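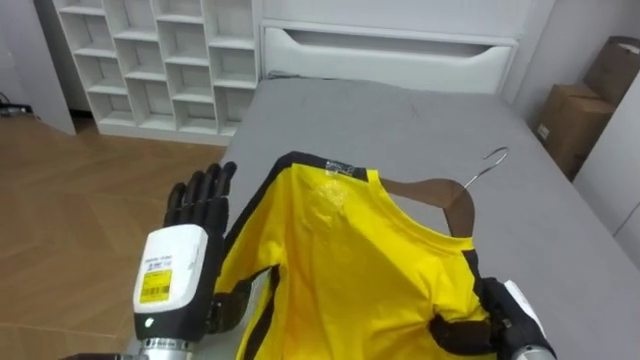
4.2 Hanger insertion with two end effectors

We compared the five-digit hand with the parallel gripper used in our earlier work (Section 3) on a single task, putting a garment on a wooden hanger. Both were mounted on the same pair of arms and driven by the Nyberg controller with unchanged gains. Operators worked from the head camera alone. In total 709 trials were recorded, 346 with the hand and the rest with the gripper. Trials in which the controller stopped on a force limit were kept and counted as failures.

The two end effectors differ mainly in how they hold cloth near a seam. The gripper closes along one line, so the fabric can turn about it when the other arm pulls. The hand spreads the load over several fingers and resists this turning, but it needs more free space beside the garment before it closes. Marianna Kołodziej and Witold Bielecka, who labelled the recordings, treated a grasp as lost when the cloth left the fingers before the shoulder of the hanger was inside the neckline. 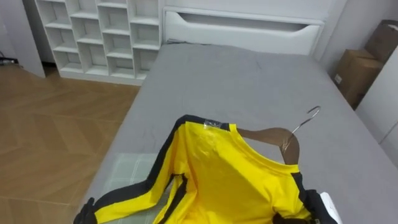

Figure 4. Head camera view of the yellow garment on the wooden hanger, with no arm in view. The metal hook rests on the grey bed covering.

The hook is a weak point for the camera. It is thin and reflective, and depth readings along it were often missing – the wooden shoulders gave far fewer gaps. We therefore estimated the pose of the hanger from its shoulders where these could be seen, and used the hook only to settle which way the hanger faced. Garments with dark trim on a bright body were easier to segment than plain ones, and the trim was used as a guide for choosing grasp points in both conditions.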